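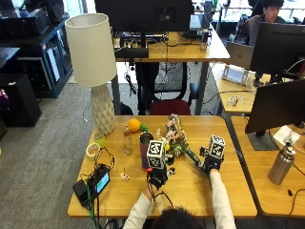

Glove capture at the desk, flowers in the right hand, cup by the left.

8/3/19

I have been rewriting the notes for our flower task, and the section on collecting demonstrations has grown long enough to post separately. The task is called Mitcombe in the repository. Stated in one line: pick up an artificial bouquet by the stem, bring it over an upright container, lower it in, let go. A person does this in a few seconds without thinking about it, which makes it a poor task to describe in words and a reasonable one to teach by hand.

The hand data comes from gloves with a marker cube on the back of each one. The cube gives wrist pose from the fixed camera and the glove gives the fingers. The two streams are merged by Kulska, our recorder, which runs at 30 Hz and drops any sample where the cube pose jumps further than a wrist can travel in one tick. Most dropped samples come at the same point in the motion, when the forearm rotates to bring the stem vertical and the cube turns edge-on to the camera.

The current set has 389 takes. After filtering, 80 percent of them are usable from start to finish. The remainder still have a clean reach and grasp, so I keep those as partial takes and mask the ending.

The stem is the awkward part. It is thin, it flexes, and the blossoms put the weight at the wrong end. If you grasp it low, the bouquet swings and the replayed motion arrives late by the width of the swing. If you grasp it high, the fingers meet the rim of the container before the stem is seated. I settled on a grasp just under the lowest leaves and wrote that into the protocol. 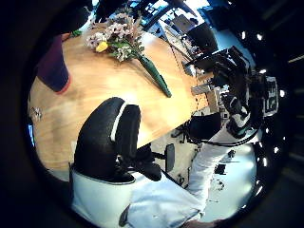 Wide-angle view, gloved hand up by the black equipment, bouquet across the table.

The second source is the wide-angle view. It bends everything near the border, and a straight table edge comes out as an arc. Drollolard, the calibration script, undoes most of this, but I no longer undistort before training. The corrected images lose the outer part of the view, and the outer part is often where the hand is. Feeding the raw circle to the network and giving it the lens parameters separately worked better on the validation split - not by a wide margin, but on every seed.

Clock alignment took longer than it should have. Each stream has its own start time and its own idea of a second. My fix is crude: tap the table 3 times at the beginning of a take, find the taps in both streams, fit an offset and a drift. Takes with no taps get thrown out.
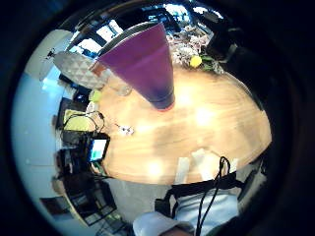
Purple cone upright near the flowers, phone screen lit at the left.

Object placement is varied between takes, clutter included. An earlier set, recorded in May, had a clear table and the same start position every time. The policy trained on it reached for that position whether or not there was anything to pick up. Liao, the placement sheet generator, now prints a new layout for each block of takes.

Open items:

Release timing is labeled by hand and my labels disagree with each other by several samples.

Left-hand data is thin. I hold the container with it and mostly keep it still.

The glove drifts over a long session. I recalibrate between blocks, and the error at the fingertips is still larger at the end of a block than at the start.

Replay on the arm is the next post, once the gripper mount has been reprinted.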